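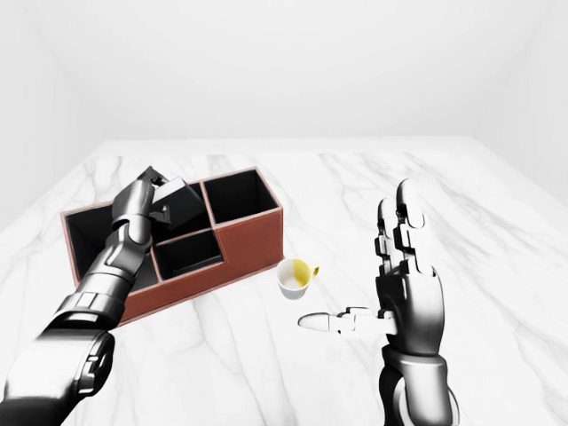 Left hand with the black box over the organizer, right hand just hanging out by the mug.

laren_bench
So I'm collecting demos in sim for my two-handed setup (both hands are teleop, I wear the gloves and the headset and look ridiculous) and I want opinions before I sink another month into it. The job is simple: pick the little black box up off the table, put it in the middle rear compartment of the organizer. I started in December and I've got 600 demos now. Trained on all of them last week and the policy gets to the box fine, grabs it fine, then dithers over the organizer like it forgot why it came. It lets go cleanly in 34 percent of rollouts. Ugh! Do I need more data or different data?

chu_again
Different. Black box, black lining. Your left hand covers half the opening on top of that. I can barely tell where the box ends in your shot and I know what I'm looking for.

laren_bench
Yeah I wondered about that. I do have a second camera angle but I haven't been training on it.

sawdust57
Gonna disagree with chu a little. Contrast matters, sure, but dithering at the drop smells like mixed demos to me. How do you release? Same way every time? When I went through my own recordings I found I had two habits, one where I came straight down and one where I sort of scooted in from the left, and the model was averaging the two. Which meant it did neither.

laren_bench
Oh no. I definitely scoot sometimes. Usually late in a session when my arm is tired.
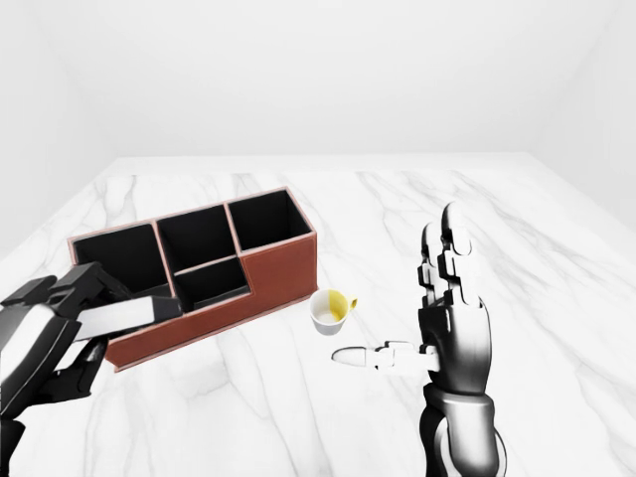 And the other thing is I'm pretty sloppy with the left hand when it's down near the front corner of the organizer. I creep around in there looking for a good angle and all of that creeping gets recorded. Is there a sane way to trim it? I don't really want to scrub through every episode by hand.

sawdust57
Cut anything where the hand speed stays near zero for more than 20 frames. Crude but it works.

chu_again
Please don't do that blindly, you'll chop out the pause before the grasp and that pause is useful! Look at a handful first. I'd still fix the view before touching anything else.

Polyxeni Giannakopoulos
Jumping in from the Rukholm group. What is the right hand doing in these? If it drifts all over while you think about the left, the policy is learning your drift too. We parked our idle hand in one set pose at the start of every episode and the wobble went way down. It cost us an afternoon of redoing things and I'd do it again.

laren_bench
It floats near the mug, mostly. I've knocked the mug over a few times and thrown those out.

Sadao Ichikawa
Keep the knocked-over ones in a separate folder. You may want them later as failures. Also, are you moving the box between episodes or is it always in the same place?

laren_bench
I shift the box a bit, but the organizer and mug stay put. Should I be moving those too?

Sadao Ichikawa
Yes, but small moves first. Fix your start pose, then move one thing at a time.

laren_bench
OK, plan for the next batch: both hands start open and below the table edge, straight down on every release, second camera turned on.

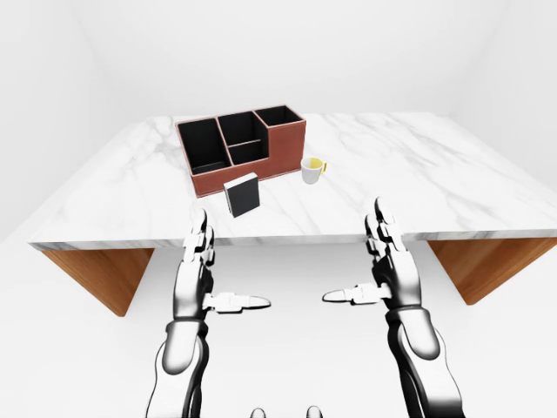 Proposed start pose, box in front of the organizer.

chu_again
Way better. I can see the box from here.

sawdust57
Nice. I'd record 57 like that and train on only those before you mix in the old stuff. If the small clean set beats the big messy one you've got your answer.

chu_again
57 is too few for two hands, come on.

sawdust57
It's a test, not a final model! Fastthorpe did fine with less on a drawer task.

chu_again
One hand, though. And a drawer doesn't have four holes in it.

laren_bench
I'll do the 57 and post the rollouts either way. Off to find my gloves.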